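Hand-held gripper kits: Botirow's second version on household cloth

By the Clendulby hardware desk
May
2 min read
276 shares

Botirow sells its hand-held gripper kit to labs that want manipulation recordings from ordinary homes without moving an arm into each one. The operator holds the tool, does the task, and the recording is used later to train a policy. We ran version 2 for 9 sessions, all of them on clothing and bedding.

Assembly took 83 minutes from the printed guide. The linkage went together without filing. Cable routing is left to the buyer, and the guide gives it a single line. We fixed ours to the handle with tape after the first session.

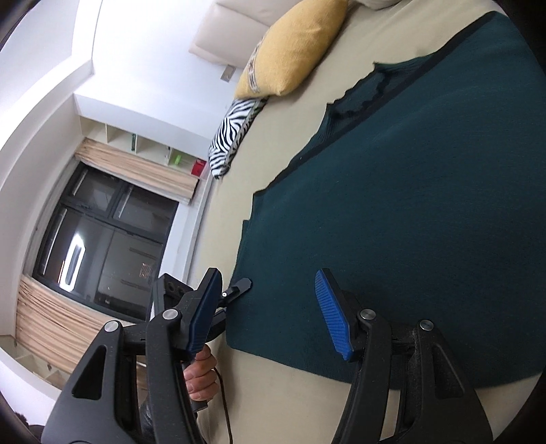 The kit open over a knitted sweater laid flat on a bed.

Knitwear is a hard case for any two-finger tool. The cloth lies close to the sheet, and a pad that comes in too steeply pushes a fold ahead of it. The blue pads held a single layer when we approached at a shallow angle. On thin cotton they picked up the sheet as well, and we had to release and start again.

Grip effort is moderate. Wrist fatigue set in before finger fatigue, mostly on long folds where the tool has to be carried across the bed. A shorter handle is listed as an option; we did not test it.

We logged 276 grasps in total. Export to Mridha, the annotation package we use, needed one change to the time stamps. Nestden, which resells the kit, also offers a calibration service, but the supplied routine was adequate for our work.

Spare pads are sold in pairs. Order them with the kit.

14 comments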